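Elbridge Park Racing Club - Owners and Members FAQ

How do I join?
Full membership is 189 dollars a season and covers entry to all 14 race days. You can sign up at the Carrasco Street office or at the main gate. Cards are mailed out in October.

When do gates open?
Gates open at 11 a.m. The first race is usually off by 12:30 p.m.

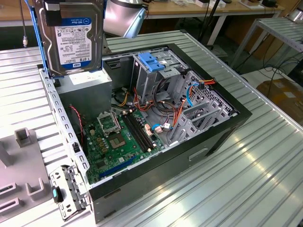 Can I buy a share in a horse?
Yes. The Lirkell syndicate takes new owners each spring, with nine shares per horse. Shares cover training, feed and vet bills, and statements go out monthly. Paper copies may come late. Email copies are not affected.

Do shareholders get into the mounting yard?
Only when their own horse is running. Pick up a pass from the owners' desk at least 30 minutes before the race.

What happens if a meeting is called off?
The stewards inspect the track at 7 a.m. If racing is abandoned, day tickets are good for the next meeting. Members don't need to do anything. 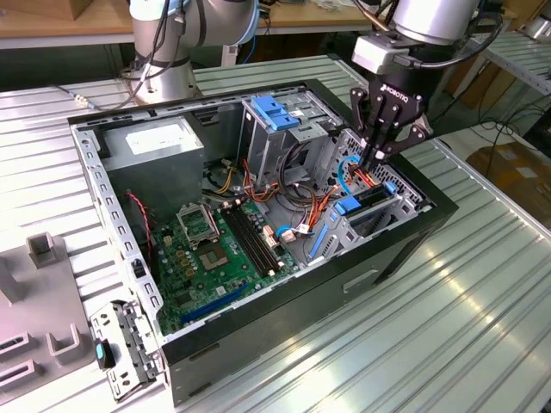 One member wrote in to say that the 7 a.m. call is too late for people driving from Zondau, and asked for a warning the night before. We now post a track rating at 6 p.m. on the eve of each meeting. It can still change overnight if there is rain.

Is there parking?
The north lot holds almost 300 cars and is free for members. Horse trailers use the back gate only.

Can I bring my dog?
No, service dogs excepted.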